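Bakalis Folding Club

The Bakalis Folding Club is a student robotics club, started one January by Loukia Lambrakis and her good friend Tyson Thibodeau, and fondly known for its patient work with clothes and other soft things. Members take hand-held grippers home and practise on whatever the wardrobe offers, a black garment laid out on a checked bedspread being quite typical of the work.

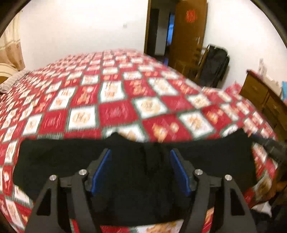 Membership

The club has 11 members, all of them students, and new faces are always made very welcome.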